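Ticket 227 – wrist stops short on the pour, gripper won't let go
Opened by: me
Assigned to: Deok-su Wang
Status: open, waiting on Tulura

Right, I'm putting all of this in one ticket before I forget half of it. The desk-clearing routine has gone wrong again and I'm fairly sure it's the same fault we had in September, the one we closed because it went away by itself (my fault, I was the one who clicked close).

The bit that fails is the cup. The arm should pick it up, carry it over the desk, tip it and put it back down. It gets as far as the tip and then the wrist stops short of the angle I've asked for, the controller throws error 575 and the fingers stay shut. You can press release in the Setano panel as often as you like – nothing!

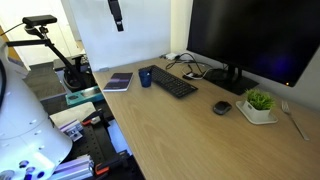
I had the depth sensor down as the culprit at first, so I went over the mounting arm and did up every clamp again. No difference at all. Then I swapped the teach file for the old one Nam-gil keeps on the share, and that gave me the same error at the same point, so I think we can stop blaming my waypoints, thank you very much.

What I've tried since:

- restarted the controller with the arm parked (575 came back on the second run)
- dropped the wrist speed to 35 per cent, which got me a few good runs and then the same thing
- ran it with no cup, just the bare motion. **No fault.**
- reseated the gripper connector at both ends

That third one is what bothers me. With nothing in the fingers it's happy all day, so to my mind it's either load or the gripper's own force reading upsetting the wrist. Nam-gil Choo reckons the cable gets pulled when the wrist rolls over, and he may well be right, but I wiggled it by hand at full roll and couldn't get it to trip.

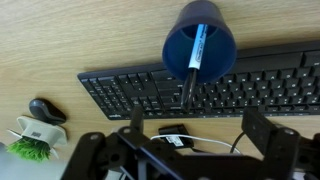
*Filtisden, January 24, 2020*

Carrying on from yesterday's notes. I went back to the pour with the marker in the cup, keyboard left on the desk as the routine expects, and a hand on the stop button the whole time.

Got the fault on the fourth go. This time I had the log open and the gripper current climbs well before the wrist complains, so the order is gripper first, wrist second, and then the 575. That's new! In September we only ever looked at the wrist side.

Safety bit, please read it even if you skip the rest: when you clear 575 from the panel, the release you pressed earlier is still queued, and the fingers open straight away. Keep your hands out until it's been powered down. I've stuck a note on the panel and told Didenko's lot as they're on the same firmware.

Deok-su, could you send the log to Tulura and ask whether that queue is meant to survive a fault? I'll leave the speed limit on until we hear back, and I'd like to try the spare gripper cable too if anyone knows which drawer it's in.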